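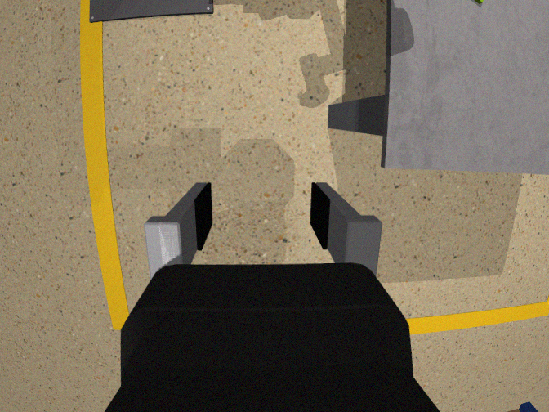

4. What the wrist camera sees, and what it misses

4.1 Setting and tasks

We should say a few words about the views our policies have to work from, as readers who have only watched robot videos shot from across the room are sometimes surprised by how little there is to go on. Figure 3 shows a rendered view looking down past the open gripper in the Portela workcell, with nothing between the fingers. The floor is speckled, the table surface is a plain mottled gray, and shadows fall over a good part of the floor. A person glancing at it would sort the shadows from the solid things without a second thought. Our policies did not always manage this, and much of the present section is about why.

The chores themselves are humble ones. In Portela the robot clears small items from a table, puts them away, and fetches them again on request. We chose these jobs after a long and very pleasant series of talks with the people who run the Plolby repair shop, who told us — with some feeling — that they did not need a machine to weld or paint. What they wanted was for somebody to put the tools back.

4.2 Results on tidying

Over the whole study we ran 1,874 trials in simulation. When the item lay well inside the view at the start of the trial, the Trarna policy completed the chore in 83 percent of cases, and we were frankly delighted with that number when it first came in. When the item began at the border of the view, so that only a tip of it showed, the rate dropped to 17 percent. The green tip at the top of the gray slab in Figure 3 gives a fair idea of how small such a clue can be.

The older Pravero policy did worse on the first kind of trial and almost exactly the same on the second, at 16 percent. We take this to mean that the extra training data given to Trarna taught it to grasp better and did very little for its searching. Neither policy has any memory of what it saw a moment ago, and a person tidying a bench leans on that sort of memory all the time.

4.3 Trouble with shadows

Seija Karppinen went through the failed trials by hand, a patient piece of work for which the rest of us remain grateful. She found that the gripper quite often slowed down or steered around a dark patch on the floor as though it were an obstacle. Patches with a stepped or rounded outline, of the sort that lie beyond the fingers in Figure 3, caused more hesitation than long straight bands did. Softening the lights in the simulator made the problem smaller but did not remove it, and of course a real shop has windows and lamps that we cannot adjust to suit ourselves.

Are machines ready for this kind of work, then? For a single known item on a clear surface, we would say they are close, and closer than we expected when we began the project in June. For the ordinary mess of a shop bench or a kitchen counter — things half hidden, things just out of view — we would not yet leave the robot to work alone. Section 5 takes up the question of memory and describes a simple change to the search motion.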